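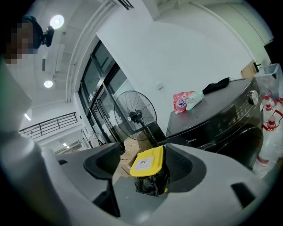 From: Dorottya Simon
To: lime-mortar list
Subject: Re: [lime-mortar] Gauging hot mix for chimney flaunching

Kiprono Nyamweya wrote:

> We are repointing a stack at Rodelgate, two flues, soft red brick,
> very exposed on the west side. The old flaunching is cement and has
> cracked right through. I want to replace it with lime. Tamás
> Szénási suggested a hot mix with brick dust. Has anyone used this
> above roof level, and how late in the year would you go? We have
> the scaffold until the end of October.
>
> Second question: would you wet the bricks first or not?

Kiprono,

I would not use a plain hot mix for flaunching on an exposed stack. It carbonates slowly, and the top of a chimney gets more rain and more frost than any other part of the building. We did it once on a farmhouse at Bavau and the outer edge had gone to powder by spring. The joints in the same stack, done with the same mix, were sound.

What we use now is NHL 5 with a sharp, well graded sand, 4 mm down, at one to two by volume. Brick dust will give some set in a pure lime, but it varies a great deal with the firing temperature of the brick, and most of what is sold as pozzolan is simply ground brick with no data sheet. If Tamás has a source he has tested, I would like to know what it is.

For the pointing I agree with him. A hot mix or a mature putty suits soft reds better than NHL 5, which is too hard for them. Keep the two mortars separate on the scaffold and label the tubs. 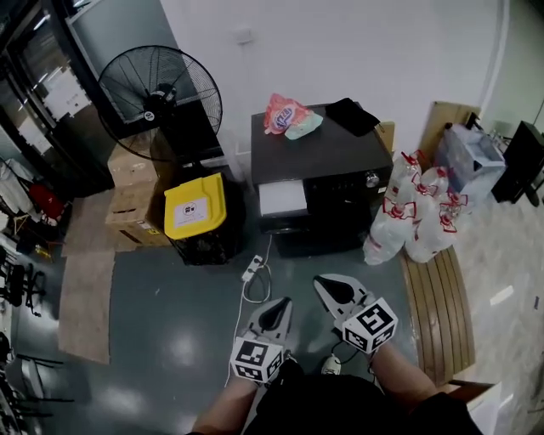
On timing, the end of October is late. The usual rule is no lime work below five degrees and falling, but the night temperature at stack height matters more than the day temperature on the ground. Hang a min/max thermometer on the scaffold for a week before you start. Allow for hessian and a ventilated cover. Polythene laid straight on the mortar holds condensation against it and leaves white bloom on the face.

Wetting: yes, always, with soft brick. Do it the evening before and again an hour before you point. The brick should be damp with no water standing on it. Dry brick takes the water out of the mortar and it will not bond.

Check also how the pots are bedded. If the cement flaunching is all that holds them, they need to come off before you cut it out. Jenő Bakos had one drop inside the flue on the Sternik job and it took most of a Thursday to get the pieces out through the hearth.

Slope the new work steeply, and keep it at least 50 mm thick at the edge. Feather edges fail in any material.

Yaa Abubakari has the sand grading curves for the Sárközi pit if you want to compare them with yours. They were last posted in message 2807 in the archive.

Dorottya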